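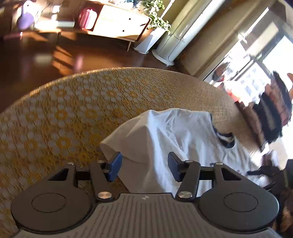
2 min read

Software Engineer, Manipulation (Perception and Control)
Astgate, garment handling team
Full time, on site with up to two remote days per week

Astgate writes the software that lets robot arms handle cloth. Our main product is Jollwood, a planning and control stack for folding and sorting clothes. We train it on recordings made with hand-held grippers in ordinary homes, then run the resulting policies on arms in our lab. We are hiring one engineer to work between the recording pipeline and the controller.

What you will do

Own the code that turns raw gripper recordings into training episodes: time sync, pose tracking, finger width, and filtering of bad takes.
Improve grasp point selection on crumpled fabric. The current model does well on towels and poorly on sleeves.
Maintain Akl, our in-house replay tool, and add side-by-side comparison of a recording and a robot run.
Keep the control loop on the arm at 60 Hz when the planner is under load.
Write tests that other people can run without asking you how. 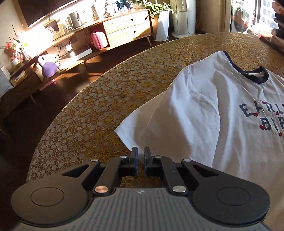

T-shirt task, round table, hand-held gripper.

Most of your first three months will go into perception for folding. The model has to find the collar, hem and sleeves before the planner can choose a first grasp, and it loses them when the cloth bunches up. We have over 70 hours of recorded handling, and the labels for garment parts are uneven. Prints are a known source of errors. Lettering such as EARLY BIRD on a white shirt, with small red hearts scattered among the letters, puts strong edges where there is no seam, and a fold can hide part of a word. You will decide how we train for that and how we measure it.

What we are looking for

Solid Python and working C++.
Experience with at least one of: visual tracking, imitation learning, motion planning, real-time control.
You have debugged a timing problem between two sensors and can explain how you found it.
Comfort with ROS 2 or something close to it. 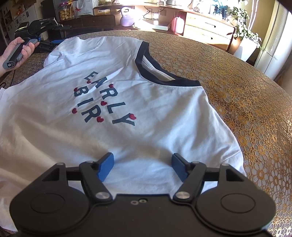 Tooling makes up the rest of the job. Akl reads each episode, checks it for gaps and lets a reviewer mark the start and end of a fold. Reviewers want to step through the moments when the fingers come in close to the cloth, as with the two blue pads near the shirt fabric just below the print, and at present they scrub by hand to find them. A contact detector that works from finger width and video would be a good early project.

Team and terms

The team is 7 people. The role reports to the software lead. Bredex, our hardware partner, supplies the arms and handles their repair. Salary depends on experience and is discussed in the first call. We would like you to start in April.

How to apply

Send a resume and a link to code you wrote, or a short description of a project if the code is private. The process is a call, a paid take-home task and a half day on site.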